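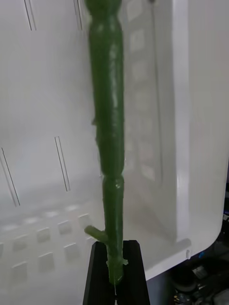 Chapter 4
Stems, Stalks and Nodes

Before you start - you need a hand lens, a ruler, a tray with sides, and something green with a joint in it. Bamboo, a thick weed from the verge, even a moulded stem from the craft box will do for the first exercise. Real plant material from 4.2 onwards please.

4.1 What a stalk is for

Holds things up. Moves water. Puts leaves where the light is. Three jobs, and most of the shape of a stem comes from those three jobs pulling against each other. A stem that is too thin folds. Too thick and the plant has spent a season growing stem and very little else.

Look for the node first. A node is the ringed joint where a leaf or a side branch comes off, and it often shows as a pinch or a swelling. The stalk on the opening page has a ringed joint, with a thick tubular length above it and a narrower one below. Lower down still, a short side branch, blunt at the tip. The plain lengths between nodes are called internodes.

Not all stalks are straight. Ours isn't. Students loose marks every year by drawing a ruler line where the specimen bends.

4.2 Cut ends

A clean cut tells you very little about strength. A ragged one tells you more - fibres pull out before they break, and you get pale threads and flecks at the end. Keep the ragged end. Draw it at twice life size and label anything that hangs loose.

In September the Tuvside plots are cut back and there is plenty to collect. Stalks between 15 and 20 cm are easiest to handle. Put them straight in a white tray, the colour shows up better and bits don't get lost on the bench.

Key words
node, internode, side branch, fibre, waxy coat

Try this
Run a thumbnail along the stem. Waxy or dull? Now do the same across a node.
Measure each internode and write the lengths in order, base to tip.
Sketch first, label after. Pencil only.

The Priltwood reed bed study comes back in section 4.5, with 100 stems measured in full, so keep you table from this page.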